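How to remove tea and coffee stains from mugs

Filed under: Kitchen, Cleaning
Updated January 7, 2021

Tea and coffee both leave a brown film on the inside of a mug. Washing-up liquid takes off the loose part and leaves the rest, so the film builds up a little every day. It is harmless, but it looks bad and can make a fresh drink taste stale. Most of it comes off with things you already have in the cupboard.

What you need

Bicarbonate of soda
White vinegar
A soft sponge or cloth
An old toothbrush
Warm water

Check the mug first

Turn the mug over and look at the base. If it says hand wash only, keep it out of the dishwasher and do not leave it to soak overnight. Mugs with gold or silver rims should never be rubbed with bicarbonate of soda on the outside. Run a fingertip round the inside as well. If you feel a crack or a rough patch where the glaze has gone, the stain has probably got into the clay and no method on this page will shift all of it.

Method 1: bicarbonate of soda

1. Empty the mug and rinse it with warm water. Leave the inside damp.
2. Put in 2 teaspoons of bicarbonate of soda.
3. Add a few drops of water and stir with the sponge until you have a thick paste.
4. Spread the paste over the stained area and leave it for around 18 minutes.
5. Rub in small circles, starting at the base and working up to the rim. Use the toothbrush where the side meets the bottom.
6. Rinse well and look at the mug in daylight. Repeat if there is still a ring.

For a light stain you can skip the waiting time and go straight to rubbing.

Method 2: vinegar

1. Warm enough white vinegar to cover the stain. It should be hot to the touch but not boiling.
2. Pour it into the mug and leave it until it has gone cold.
3. Tip it away and wipe the inside with a cloth.
4. Wash in hot soapy water and rinse twice to get rid of the smell.

Open a window for this one. Never mix vinegar with bleach or use one straight after the other.

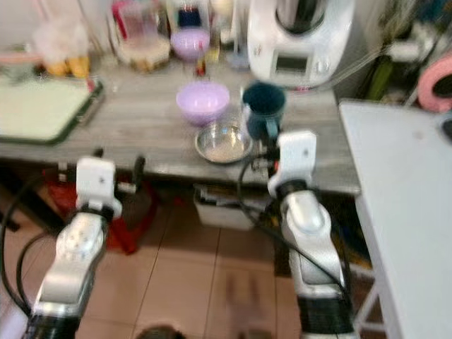
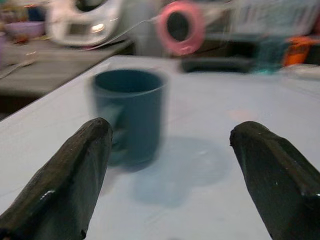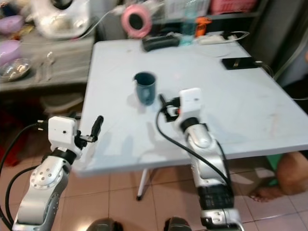
Heywood Home Notes, Issue 346

Dark mugs

Stains are hard to see in a dark glaze, and people often leave them far too long. Wipe the inside with a piece of white kitchen roll. If it comes away brown, use Method 1. Go gently on matt glazes, as hard rubbing leaves shiny patches. Spoon marks, the thin grey lines at the bottom, are metal left on the surface and will also come off with the paste.

Travel mugs and lids

Use Method 1 for steel insides. Take the rubber seal out of the lid before you start and wash it on its own. We tried this on an old Bellava lid in December and most of the brown was hidden under the seal. Let the seal dry fully before it goes back in.

Things to avoid

Wire wool and scouring powder scratch the glaze, and the next stain takes hold faster in the scratches. Thin bleach will whiten a mug but can get into fine cracks and is difficult to rinse out.

Keeping stains away

Rinse the mug as soon as you finish your drink, even if you are not going to wash it until later. Tea stains faster in hard water. A filter jug helps, and so does a splash of milk. If you drink black tea all day, do Method 1 once a week.

More in this section: Descaling a Grondo kettle / Cleaning a Nomwood chopping board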